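把客房部交还给时间:与迈因拉德·特鲁默谈酒店布草管理

2019年5月30日

在多数住店客人的印象里,一家酒店的品质由大堂、早餐和窗外的景色决定。迈因拉德·特鲁默(Meinrad Trummer)对此持不同看法。他长期从事酒店客房与布草管理工作,现任维里内克(Verineck)酒店管理学院客房教研室负责人,同时担任泰斯代尔(Tesdale)酒店的布草顾问。本刊编辑部日前在学院办公楼对他进行了专访,话题涉及布草的采购、洗涤、报废以及一线员工的培训。泰斯代尔酒店客房部经理沙伊布·尼亚齐(Shoaib Niazi)参加了后半部分的谈话。

特鲁默的职业生涯始于洗衣房。他回忆说,当年进入这一行并无特别的志向,只是家中长辈在疗养院做事,替他谋了一个夏季的位置。“我被安排在熨平机的出口一侧,负责接床单。前面的人送得快,后面的人就得接得快。一个夏天下来,我对布的认识比后来在课堂上学到的要多。一块布洗过多少次,手一摸大致就有数。”

他在洗衣房工作了七年,之后才转到客房楼层。这段经历影响了他后来的管理思路。他认为,国内外不少酒店将洗衣房与客房部分设,各自核算、各自考核,结果是布草在两个部门之间往返,却没有一个部门对它的完整寿命负责。客房部关心数量是否够用,洗衣房关心每日产量是否达标,采购部关心单价。“床单在账面上属于三个部门,磨损的时候就成了损耗率里的一个数字。”

谈到采购,特鲁默首先提到的是试洗。按照他为泰斯代尔酒店拟定的规程,任何一批拟采购的床单、被套和枕套,都须先取小样,在本店的水质、洗涤剂和设备条件下连续洗涤,再测量尺寸变化,检查缝线和边角。供应商提供的检测报告可以作为参考,但不能代替试洗。

“水的硬度各地不同,烘干温度各店也不同。”他说,“在别处表现很好的布,到我们这里洗上一段时间,可能就发硬、发灰。试洗要花时间,采购部起初很有意见。后来有一批床单在试洗中横向缩得厉害,铺上床以后,床尾包不进去。如果当时整批买下来,光是返工的工时就很可观。那以后意见就少了。”

纱支数是采购谈判中经常出现的话题。特鲁默对此态度审慎。他表示,纱支和密度确实影响手感,但酒店用布与家庭用布的要求并不一致。家用床单每周洗一次已属勤快,酒店床单则几乎每位客人离店后都要经历一次高温洗涤和机械熨烫。过于细密的织物手感出众,耐洗性能却未必理想。他更看重的是布边的处理、缝线的针距以及织物在湿态下的强度。“客人躺在上面八小时,洗衣机里的那一个小时对布来说要辛苦得多。”

在颜色的选择上,他的意见同样务实。白色布草便于统一高温洗涤,也便于发现污渍,因此仍是多数酒店的首选。近年来,一些度假型酒店开始在床旗、盖毯和装饰性被面上使用浅蓝、米色等柔和色调。特鲁默并不反对,但他要求彩色布草单独分拣、单独洗涤,并在布草房内设置独立的货架。他特别提醒,同一房间内的彩色布草应当成套轮换。一条洗过多次的盖毯与一条新盖毯放在同一房间的两张床上,色差一目了然,客人往往会误以为其中一条没有洗净。

关于布草的储备量,业内通行的做法是按“套”计算:一套在床上,一套在洗衣房,一套在架上,另有若干备用。特鲁默认为这一算法沿用已久,大体可行,但容易忽略一个环节,即布草的“休息”。他解释说,刚从熨平机上下来的床单温度较高,纤维含水率低,此时立即折叠、运送、铺床,容易留下难以消除的折痕,长期如此也会缩短使用寿命。泰斯代尔酒店因此规定,熨烫后的床单须在架上静置一段时间方可上楼层使用。

“有人问我,为此多备一套床单,成本怎么算。”他说,“我的回答是按整个使用周期算。多备一套,每一条的洗涤频率就低一些,更换的时间相应推后。财务同事后来替我们算过,账是平的,还略有节余。”

布草的报废标准是谈话中用时最长的部分。特鲁默介绍,泰斯代尔酒店过去的做法是由洗衣房领班凭经验判定。领班更换以后,报废数量出现明显波动,前后两个季度几乎没有可比性。现行办法将报废情形分列为十一项,包括破洞、脱线、不可去除的污渍、整体发灰、尺寸不符等,每一项均附有实物样布,装订成册,存放在分拣台旁。员工拿不准时,翻开样册对照即可。

他强调,样册须定期更新。样布放久了会泛黄,如果以一块泛黄的样布作为“合格白度”的参照,标准就会在不知不觉中放宽。目前学院教学用的样册由和光(Wako)织物检测室协助制作,样布密封避光保存,教学时取用复制件。

报废之后的去向也有规定。面积较大的床单裁成枕套或婴儿床用布,边角完好的毛巾改作清洁用布,并用不同颜色的锁边线加以区分,以免混入客用毛巾。无法改制的部分交由回收单位处理。特鲁默坦言,改制所需的人工并不便宜,从纯粹的经济角度看,有些品类不如直接报废。学院与酒店仍然保留这一做法,一部分原因在于教学。“学员亲手拆过一条床单,才知道哪里先坏。绝大多数床单坏在角上和床沿那一线,中间还是好的。知道了这一点,他铺床时就不会再拽着角往外硬扯。”

由此,话题转到铺床本身。尼亚齐此时加入了谈话。他在泰斯代尔酒店工作多年,负责四个楼层的客房服务,也承担新员工入职培训的部分课程。

尼亚齐认为,外界对铺床这项工作存在两种误解。一种认为它十分简单,任何人在家中都做过;另一种则把它看作一门近乎表演的手艺,以抛床单一次到位为能事。“比赛里抛得漂亮,大家鼓掌,这没有问题。楼层上的工作不是这样。员工每天面对的是不同的床、不同的房间布局,有的床一侧靠墙,根本没有抛的余地。我们要求的是动作稳定,腰不受伤,从第一间到最后一间的质量一致。”

他介绍了入职培训的安排。新员工在前两天不进入客房,只在培训室内熟悉布料:辨认正反面,找中线,分清床单的头尾,学习如何抓取和展开。第三天起才开始在床上操作。有些新员工对此不理解,觉得进度太慢。尼亚齐的解释是,铺床过程中最费时间的环节是找边和找角。一条被套从布草车上取下来,如果找不到开口,员工要在手里翻转多次;如果折叠时已将开口朝外,取下来即可使用。“所以我们也带新员工去洗衣房看折叠。他看明白了那边怎么叠,这边就知道怎么拿。”

对于抓取的手法,教研室与酒店之间曾有过一番讨论。传统教材要求以拇指和食指捏住布边,其余手指收拢,理由是动作整洁美观。尼亚齐在楼层上观察到,长时间用两指捏布,员工的拇指根部容易酸痛,到了下午更为明显。他向特鲁默提出,可否改为用整个手掌托住布边、以四指轻压。双方在学院实训室里进行了比较,参加者共二十一人,既有在读学员,也有在职员工。多数人表示改变手法后手部负担减轻,床面平整度未见下降。新版实训讲义据此作了修订,两种手法并列,由员工自行选择。

“教材写了很多年,没有人觉得它有问题。”特鲁默说,“写教材的人自己已经不铺床了,我也包括在内。这件事对我是一次提醒。”

谈及工作定额,两位受访者的语气都较为慎重。尼亚齐表示,定额过高是客房部人员流动的主要原因之一。以他所在的酒店为例,以往每名员工每班须完成的房间数不分离店房与续住房,而两者的工作量相差甚远。周末过后离店房集中,同样的定额就意味着加班。现在实行的是折算办法,离店房、续住房、套房分别计分,领班在早班派工时平衡各人的总分。实行以来,员工之间因派房不均引起的争执有所减少,不过派工所花的时间比过去长,领班们对此也有怨言。

特鲁默补充说,折算办法还应考虑布草本身的状况。使用新型厚被芯的房间,套被套所需的力气明显大于旧式薄被。泰斯代尔酒店去年更换了部分楼层的被芯,选用的是佩拉(Pera)系列的加厚款,客人反馈良好,员工却普遍反映肩部疲劳。“采购时我们试洗了被套,测了被芯的保暖和回弹,就是没有请楼层上的人来套一套。这是我的疏漏。”他说,此后凡涉及床上用品的采购,试用环节都须有一线员工参加,并由他们填写意见。

环保与节水也是近年来酒店业关注的问题。不少酒店在床头放置卡片,请客人自行选择是否更换床单。特鲁默支持这一做法,但认为卡片的措辞和执行同样重要。他见过一些酒店,客人已将卡片放在枕头上表示无需更换,员工仍按惯例全部撤换,原因是领班检查时以“床单有无使用痕迹”为准。考核标准没有随之调整,卡片便成了摆设。泰斯代尔酒店的处理办法是将续住房的检查标准单独列出,只要求床面整理平整、无明显污渍,轻微皱褶不再扣分。

尼亚齐对此深有体会。“员工不怕少换床单,怕的是少换了以后挨批评。检查表改了一行字,大家就放心了。”

在洗涤环节,学院正在与泰斯代尔酒店合作梳理低温洗涤的适用范围。特鲁默介绍,低温洗涤可以节约能源,也有利于保护纤维,但对洗涤剂和漂洗水质的要求更高,操作不当时容易残留异味。目前仅在盖毯、装饰被面等不直接接触皮肤的品类上试行,床单、枕套和毛巾仍按原有的高温程序处理。何时扩大范围,须视卫生检测的结果而定,学院方面没有设定时间表。

访谈临近结束时,编辑部请两位受访者对有意进入这一行业的年轻人提一些建议。

尼亚齐谈得比较具体。他建议实习生在选择岗位时不要急于去前台,可以先在客房部完成一个完整的旺季。旺季里人手紧、事情多,布草短缺、设备故障、客人投诉往往同时出现,一个人能学到的东西远超平时。他也希望院校在推荐实习时如实说明客房工作的强度,避免学生带着不切实际的期待而来,几周后便失望离去。“我宁可来的人少一些,来了的能待得住。”

特鲁默则谈到了部门之间的往来。他在学院的课程中设有一项作业,要求学员跟随一条编了号的床单,记录它从上床、撤换、分拣、洗涤、熨烫、入架到再次上床的完整过程,注明每一个经手的岗位。作业不评优劣,只要求记录真实。交上来的记录长短不一,有的床单在分拣区停了整整一个下午,有的因为折错尺寸被送到了别的楼层,过了十一天才重新出现在本楼层的布草房里。

“这份作业我自己也做过。”特鲁默说,“那条床单最后没有找到。我把这个结果原样写进了记录,每年都给新学员看。”

特鲁默所在教研室编写的新版客房实训讲义已进入校订阶段,布草管理部分由他本人执笔,铺床操作部分由尼亚齐协助审阅。讲义将首先在学院内部使用,校外单位如有需要,可与教研室联系索取目录。

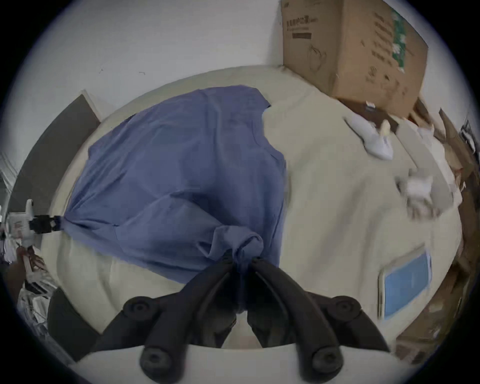 米色床面上的蓝色织物,布面多有褶皱。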